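Nous utilisons des cookies pour mesurer la fréquentation de la boutique. Accepter - Refuser - En savoir plus

Panneau blanc Folus pour table et bureau

Le panneau Folus est une surface blanche que l'on pose sur une table existante. Il ne se visse pas et il ne se colle pas. Nous l'avons dessiné dans notre atelier Gultach pour les personnes qui ont déjà une bonne table, mais qui veulent protéger le plateau pendant le travail, ou bien qui désirent un fond clair pour le dessin, la couture et les petites réparations.

Le modèle est disponible en une seule largeur, 127 cm, avec une profondeur de 69 cm. Ces deux mesures ont été choisies après beaucoup d'essais avec des tables de salle à manger. Il reste sur la plupart d'entre elles une bande de bois libre à l'arrière, où on peut laisser passer les fils et poser un crayon.

La face supérieure est mate. Nous avons comparé avec une finition brillante, qui était jolie dans le magasin mais fatigante pour les yeux le soir. Sous une lampe, la surface mate renvoie une lumière plus douce et on voit mieux les traits fins. Si vous travaillez longtemps, nous vous recommandons de placer la lampe du côté opposé à votre main, pour éviter l'ombre sur la feuille.
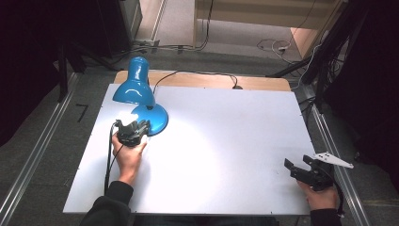

Le dessous est couvert d'un feutre gris, cousu sur les bords. Il empêche le panneau de glisser et il ne laisse pas de trace sur le bois huilé. Sur une table vernie depuis peu, attendez quand même quelques semaines avant la première pose : le vernis frais peut garder la marque du feutre.

Le panneau pèse moins qu'on ne pense et une personne seule peut le ranger derrière une armoire. Rangez-le debout, sur le grand côté. Couché contre un radiateur, il risque de se courber, et ce dommage n'est pas couvert par la garantie.

Entretien

Un chiffon humide avec un peu de savon suffit. L'encre de stylo part avec de l'alcool ménager, à condition de ne pas attendre le lendemain. N'utilisez pas la poudre à récurer ni le côté vert des éponges. Pour la découpe au couteau, ajoutez toujours un tapis : la surface supporte bien les frottements, mais elle n'est pas faite pour les lames.

Commande et livraison

Prix : 200 euros, taxes comprises. Garantie : 2 ans.
Le panneau est expédié à plat dans un carton renforcé. Vérifiez les quatre coins devant le livreur et notez tout défaut sur le bon - sans cette note, l'échange devient plus difficile pour nous.

Les commandes passées en décembre partent avec un petit délai, car l'atelier ferme entre les fêtes. Le panneau peut aussi être retiré à notre dépôt de Gostometti, sur rendez-vous. Il est compatible avec les tréteaux Jakab, mais dans ce cas il faut le poser sur un plateau et jamais directement sur les tréteaux.

Fiche mise à jour le 1 novembre 2019.

Contact - Conditions de vente - © Gultach - Retour en haut de page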